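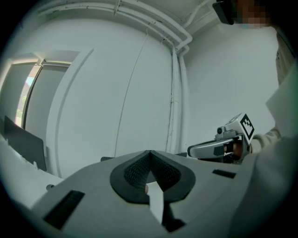

手持夹爪采集设备，首批预算怎么拆？
分类：自动化设备 / 采购与预算
提问者：Skoken_仓内组

我们组准备上一套手持夹爪做示教数据采集，后面再接机械臂。配置思路和图里差不多：手持夹爪，顶部装相机模块，尾部带方形标记块，两个人各拿一把可以同时录。

目前手里有两份报价。Clurska 的整机单价3,541元，含相机模块，不含标记块和备用胶垫；Cisternas 只卖结构件，单价702元，相机、存储卡、线材自配。计划先买三套，九月前要把预算表交上去。

想请教几点：
1. 胶垫这类易损件按什么比例备？
2. 标记块自己打印，还是跟着整机买？
3. 机械臂没定型号，现在买手持端会不会买错？

场地是普通办公室，白墙，有一扇带百叶帘的窗，桌子靠窗。采集对象以纸条、卡片、小盒子为主。

Hernurbridge_设备科
12 人觉得有用

先答第三个。手持端和机械臂端的夹爪几何要一致，指尖形状、开合行程、相机相对指尖的位置，三项有一项对不上，前面录的数据就要打折扣。机械臂可以晚定，末端接口要先定。询价时让供应商书面给出末端法兰的图纸和夹爪重量，再拿重量去核对候选机械臂的额定负载，余量不要卡得太死。

易损件：胶垫单独列一行，不要并到整机里。我们去年的做法是每把夹爪配两副备用，夹纸片、卡片这种薄件时，垫尖磨损比夹盒子快，磨圆以后薄件容易打滑。Clurska 给我们的胶垫报价是246元一副，你们按三套算，六副就是1476元。这一项漏报的话，年中再追加很麻烦。

标记块：自己打印可以，底座要平，图案用哑光纸，边长用卡尺复测后写进配置文件。光面纸在窗边会反光，识别率掉得厉害。批量不大没必要跟整机买。

预算表建议这样分行：
整机或结构件
相机模块及镜头
存储与读卡设备
易损件（胶垫、紧固件）
标定耗材（标定板、标记纸）
工作站及硬盘
机械臂端同款夹爪
不可预见费

倒数第二行很多人会忘。手持端三套，机械臂端至少还要一套同款。

匿名用户
3 人觉得有用

买便宜的就行，结构件自己装，一个下午的事。702元和3,541元差这么多，差价够买相机了。

路过的集成商
7 人觉得有用

补充楼上。结构件方案能不能省钱要看人工怎么算。三套自装，装配加标定我们用了超过3个工作日，主要耗在相机安装位置不一致上，每把都要单独标定。有现成的装配人员可以选 Cisternas，没有的话建议整机，把时间留给采集。

另外几个容易漏的地方：

相机用大广角的话，画面四周畸变很重，标定板要够大，采样时边角都要覆盖到。标定软件如果收授权费，单列。

两个人同时录，要确认两把夹爪的时间戳怎么对齐。有的型号靠扫码对时，有的要额外买同步盒，报价单上不一定写。

靠窗采集，百叶帘开合程度不同，曝光会跟着变。要么固定帘子，要么预算里加两盏可调灯。白墙纹理少，视觉定位容易漂，墙上贴几张有图案的海报就能改善，这项基本不花钱。

付款方式上，建议先订一套，验收通过再付另外两套的款。验收项写明：连续录制时长、丢帧率、指尖开合重复精度、标记块识别率。合同里没有数值的验收项等于没写。

提问者追加：
已收到，末端接口图纸在催。胶垫按六副报，机械臂端夹爪加了一行。整机还是结构件，等第一套验收完再定。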